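Home Notebook Bench log Materials Archive Contact

Bench log, November: the Unemix tile adhesive again
4 min read

Picked this up from where Elango D'Souza left it last month. His note says the Unemix adhesive "cures fully in 16 hours under normal shop conditions," and he got that from the leaflet, which got it from who knows where. I have never seen a cement adhesive behave that well in November with the heating off at night, so I am doing it over.

Two batches mixed this morning from the same bag. Batch A by the leaflet, water weighed, slow paddle, left to stand, mixed again. Batch B the way Ubaldo Fontana does it, meaning he looks at the bucket and adds water until he likes it. I weighed his water without telling him. It came out at 685 g, more than A got for the same powder. He says A is too stiff to comb out. He may be right about the feel. I don't see how the feel tells us anything about strength.

Open time: skin forming on B before A, which I did not expect with more water in it. I'd have bet the other way. Could be the draft from the loading door, which was open for a delivery while B was being spread. Not recording that as a result until it happens again with the door shut.

Tiles are the plain Manalo ones, unglazed back, all from one carton. Backs wiped with a damp sponge. Elango didn't wipe his, or didn't write down that he did. That alone could explain the spread in his numbers, and I'd like that settled before anyone quotes his average to a customer.
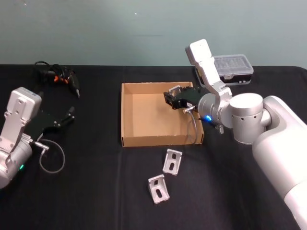
Pull test, first round

Waited the full 16 hours, then pulled one tile from each batch at 90 degrees to the board. A came off with adhesive on both faces, so the break ran through the bed. B came off clean at the tile. By the leaflet's own wording B is a failure and A is a pass.

But one tile each is not a test. I've seen a good bed let go because somebody's thumb was on the back of the tile. And the puller itself is suspect. The dial on the Rarkirar gauge sits above zero with nothing hanging on it, and tapping the case moves it. Ubaldo says it has always done that and you subtract. Subtract what? It came to rest in a different place each time I tapped.

So no force readings in this entry. Only where the break was, which I can see without a gauge.

Things I don't believe yet

- That it was cured at 16 hours. Scraped the bed under tile A with a nail and it was still dark in the center and softer than at the edge. Held, yes. Cured, no. Different claims, and the leaflet treats them as one.

- That the Wesuvura primer makes any difference on cement board. Elango used it on all his boards, so his set has nothing to compare against. I left mine bare. Need a primed set next to an unprimed set, same day, same bucket.

- That the bag is fresh. The date stamp is smeared. There were a few lumps, which I sieved out and which I suppose I should have kept.

Next

Second round with more tiles from each batch, loading door shut, thermometer left on the board overnight. Elango to dig out whether he wiped the backs. Gauge goes out for checking, and until it comes back please don't write any pull numbers in this book, with or without subtracting.

Leftover B is in the gray bucket by the sink. It has gone hard. Ubaldo, that one's yours.

Previous entry Next entry Back to top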